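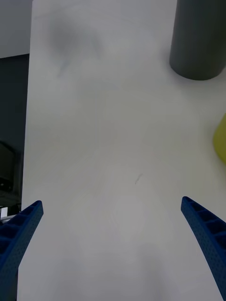

Mustier sells its commemorative street plaque to towns that have just won something: a title, an anniversary, a new boundary. The pitch says the plaque "builds civic pride." I'd be careful with that. A plaque tells people a thing was awarded, and the pride is up to them. Color is the one choice worth an argument at the town meeting. Blue like the two fingers over the white tabletop is what most towns ask for, and it does stand out on a pale wall. On dark brick I would pick the cream.

**What you get**

- One cast aluminum plaque, 13 inches across
- Up to 186 characters of raised lettering, spaces included
- Four screws and a paper drilling guide
- Blue, cream or dark green finish

**What costs extra**

- A town seal or coat of arms
- A second language
- Any change after you sign off on the proof

The 186 characters go fast. Figueroa used up most of theirs on the names of council members, three of whom were out of office by November. Leave the names off. The town, the honor and the year will do.

Mustier calls the finish "maintenance free." The care sheet in the box says to wash it twice a year and wax it once, so budget for somebody's afternoon. The warranty runs 11 years and covers peeling. It doesn't cover fading, and fading is what I'd expect on a south wall.

**Price:** $500 each, shipping not included. There is no discount for a second plaque, whatever the old flyer says.

**Compared with the Nostel:** the Nostel is lighter and comes with a post. Its letters are printed flat, and Graciela Ibarra, who ordered one for the library lawn, says they are hard to read in low sun. If you have no wall to use, it may still be the better buy.

Ask for a paper proof at full size and tape it up where the plaque will go before you order. Proofs are free, but you have to request one on the form.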